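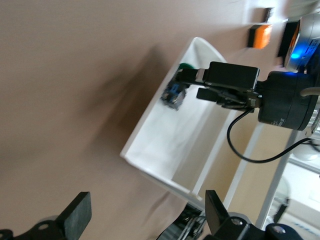 Attachment 1 – white box on the tan table, small blue and grey piece and a dark green one

Ticket 2344 – Plevden sorting boxes, lid won't stay on
Opened by: Urmila Lodhi
Status: waiting on customer

Sat 2 September

Hello! I bought a set of 12 of your white Plevden boxes for all the small bits that live on our big table, and I'm really pleased with them apart from the lids. Nine are fine. The other three pop up at one corner as soon as I let go, and if I press that corner down the opposite one lifts instead (maddening!). The boxes are the shape with the rounded end.

What I've tried so far:
Swapped the lids about. The bad ones are bad on every box, so I think it's the lids and the boxes are all right.
Left them flat under a pile of books overnight. A bit better in the morning, back to normal by teatime.
Warm water for ten minutes, then pressed flat while they cooled. One of them now shuts, hurrah, but the other two haven't budged.

The order came through Grudmont if that helps, and I've still got the packing slip.

Reply from Solveig Sandberg, Plevden support

Hi Urmila, thanks for going to so much trouble with these. Could you look on the underside of the two lids and tell me the number moulded near the rim? We had a batch of 1000 go out with lids from the older mould and they do bow like that. Please don't use hotter water, it'll make the bend worse.

Reply from Urmila Lodhi

Found it, took me a while with my glasses off! Both say 9, and so does the one I managed to fix. The good ones don't have a 9 anywhere that I can see. Shall I post them back, or just pop them in the recycling? I'd like three new ones please, as I don't quite trust the mended one.

Reply from Solveig Sandberg, Plevden support

That's the old mould, so I'll send three. No need to return anything. Can you just confirm your address for me?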